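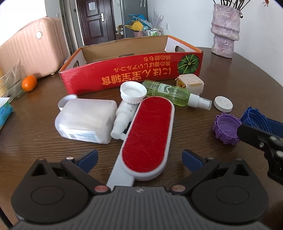
*Table clearing, mid-task: lint brush between the fingers, bottles and caps on either side, open box behind.*

# Leludero Tabletop Chores

Hello, and thanks for stopping by. Leludero is a collection of short recordings of people tidying ordinary household tables with hand-held grippers, and it grew out of an argument we kept having over lunch about whether a machine could be trusted to clear up after breakfast. We still don't agree, but we do have 2,833 episodes to argue over now, which feels like progress!

## What's in it

Each episode covers one chore on one table. The chores come in 14 kinds, from pairing caps with bottles to putting everything into a box, and most are done with 2 grippers working together. We asked people to leave their tables the way they normally keep them (fruit, packets, chargers, the vase that has always lived there), and they took us at our word. If you're used to tidy lab benches with three coloured blocks, please give yourself an afternoon to get over the shock.

Labels are one plain sentence per episode, such as "put the brush in the box". Spelling is Australian, so you'll meet "colour" and "grey" in the text files, and a few people wrote "chuck" where others wrote "place". We left those in.

## So, can they do it yet?

Sort of, on a good day. We trained our baseline, Funanari, on the April version of the collection and gave it roughly 100 tries at each kind of chore. It's quite decent at picking up a single solid thing with clear space beside it. Things go downhill once objects lean on one another. A brush lying partly across a pump bottle is a fair test: you and I would lift the brush first without thinking, and Funanari will quite happily go for the bottle and drag the lot along.

Other sore spots:

- See-through bottles and crumpled clear plastic, especially with a bright window behind
- Caps lying open side up, which get pinched by the rim and flung
- Boxes with printing on them. The policy likes to grab at the pictures (pumpkins included)
- Knowing when to stop

A person still does the whole job faster, with a cup of tea in one hand. We'd love to be proved wrong, so do send results.

## Splits

`train` and `val` share homes. `test_brerkby` comes from homes that appear nowhere else, and it's the number we'd ask you to report. Please don't tune on it, however tempting.

## Known problems

The Maldonado subset has sentence labels only, no start and end marks for each grasp. Lighting is whatever the day gave us, and some windows are blown out to plain white. Packaging text turns up in several languages and we haven't translated any of it.

## Changes

**Sun 25 November**: fixed swapped left and right gripper labels, added the missing cap episodes, reworded this page a bit.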